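# Table covers: prewash the bolt or cut first?

**selvage_up** - 2026-02-11

I'm making a set of plain green covers for the folding tables at the Jomum hall. The fabric is a cotton blend from Yeoh, sold as 60 inches wide. The old covers were cut straight off the bolt, hemmed, and then washed. They came out short on one axis and the hems rippled. I would like to avoid that this time.

Current plan:

1. Machine wash the full length warm, tumble low.
2. Square one end by pulling a thread.
3. Cut to 105 inches, which leaves room for a double-fold hem at both ends.
4. Trim the selvages and hem the long sides. Finished width should come out at 55 inches.

Questions: is one wash enough, and does anyone hem the long sides at all when the selvage is clean? The covers only need to hang a little way down. Dinner is plates and flatware, no floor-length skirts.

The color I'm after is a flat, even green with pale plates on it, along these lines: 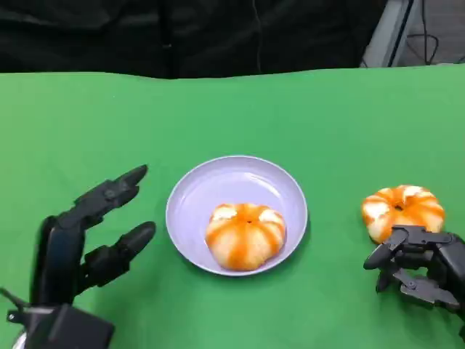 ## Re: Table covers: prewash the bolt or cut first?

**flatfell**

One wash is not enough for a blend you haven't used before. Cut a test square, mark it with thread, wash it twice, and measure after each cycle. If the second number matches the first, wash the yardage once and go on. If it doesn't, wash the yardage twice.

On the selvages, trim them. They are woven tighter than the body of the cloth and often shrink at a different rate. That alone will give you a wavy long edge, and no pressing will hold it flat.

## Re: Table covers: prewash the bolt or cut first?

**oddbobbin**

I disagree about the selvages. I have covers from Rumholm with the selvage left on, washed every week since May, and the edges lie flat. It depends on the weave. Clip into the selvage every few inches on the test square and see if it relaxes. If nothing changes, leave it alone and save yourself the two long hems.

I also wouldn't tumble it. Line dry, then press while slightly damp.

## Re: Table covers: prewash the bolt or cut first?

**flatfell**

Line drying the yardage is fine only if the finished covers will always be line dried. A hall will put them in whatever dryer is closest. Prewash under the worst conditions the cover will see later, so high heat. Low heat in step 1 is a mistake for the same reason.

Covers from Rumholm are all cotton, last I looked. Hers is a blend, or his. Either way it's a different fabric.

## Re: Table covers: prewash the bolt or cut first?

**selvage_up**

Test square is done. It lost a little lengthwise on the first wash and nothing I could measure on the second. Width barely moved. I clipped one selvage and it did relax, so I'm trimming.

Step 1 is now hot wash, high dryer, one cycle. I also moved the thread pull to after pressing, as the cloth came out of the dryer slightly off grain.

Second problem is color. Yeoh sent swatches from two dye lots and they don't match. Under the 3000 K lamps in the hall I can't tell them apart. By the window, one is plainly yellower. I have enough of each lot for half the tables.

For the fall dinner each table gets small decorative pumpkins with the plates, so the cloth won't be doing all the work:
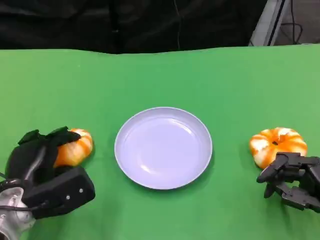
**oddbobbin:** Don't alternate the lots. Put one lot on the window side and the other on the far side, and label the hems so they stay sorted in storage. Side by side is the only place people will see a mismatch.

## Re: Table covers: prewash the bolt or cut first?

**pressercloth**

Or return one lot. Ask for the lot number on the invoice and have them fill the order from a single one. Most suppliers will do it before you cut, and very few after. Prewashed yardage usually counts as cut, so stop washing until you have an answer.

For the hems, use a longer stitch than you would on clothing and press the first fold before you turn the second. I use a Fleveo steamer for hanging covers, but it won't set a hem. Use an iron.

## Re: Table covers: prewash the bolt or cut first?

**selvage_up**

Only the test square has been washed, so a return is still open. I've written to Yeoh with both lot numbers. If they can't match it, I'll split the room by side and mark the hems with a stitch of white thread for one lot.

Still undecided on mitered corners versus straight folds. I'm leaning toward straight - the fabric is thin enough.

**flatfell**

Straight. Trim the bulk out of the inner layer before the second fold and backstitch at the edge.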